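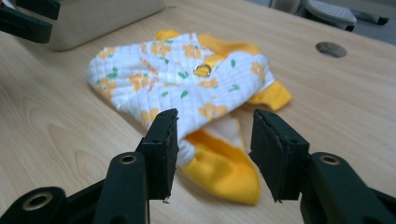 Informe de seguimiento del programa de formación textil Groltomano
Periodo: segundo semestre de ejecución
Fecha: 20/02/2026
Destinatario: Fundación Briem
Responsable del informe: Liesbeth Vandenberghe, coordinación

1. Estado general

El programa mantiene el calendario aprobado en la convocatoria. Durante el periodo se completó el segundo ciclo de formación en patronaje y confección, con 30 personas matriculadas, de las cuales dos causaron baja por traslado de domicilio. Las plazas vacantes no se cubrieron, dado que las bajas se comunicaron una vez iniciado el módulo de acabados.

2. Actividad formativa

Se impartieron 400 horas lectivas, distribuidas entre patronaje, costura a máquina, ribetes y presupuesto de encargos. El módulo de ribetes, a cargo de Teodor Avram, se amplió en 15 horas a petición del alumnado, con cargo a la partida de refuerzo. El manual de prácticas se entregó con retraso y los dos primeros temas se siguieron con fotocopias.

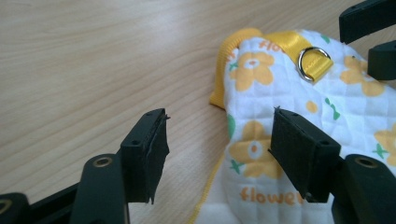 Arnés acolchado para mascota con ribete amarillo.

3. Inserción y encargos

La cooperativa Grakero ha formalizado un convenio de prácticas no remuneradas, cuya revisión está prevista para junio. Esben Hafstein, en representación de la cooperativa, ha solicitado que el horario se concentre por las mañanas. La petición se encuentra en estudio, por su posible incidencia en las personas con menores a cargo.

4. Ejecución presupuestaria

El gasto en personal docente se ajusta a lo previsto. La partida de tejidos y mercería presenta una desviación al alza por el encarecimiento de las cintas y los herrajes, que se propone compensar con el remanente de transporte. Se solicita a la Fundación autorización expresa para dicho trasvase, conforme a la cláusula de modificaciones del convenio.

5. Incidencias y próximos pasos

Queda pendiente la revisión eléctrica del aula de máquinas, encargada a la empresa Gitik. Aksel Blöndal asumirá la tutoría del tercer ciclo. La memoria económica, con los justificantes de gasto, se remitirá por separado.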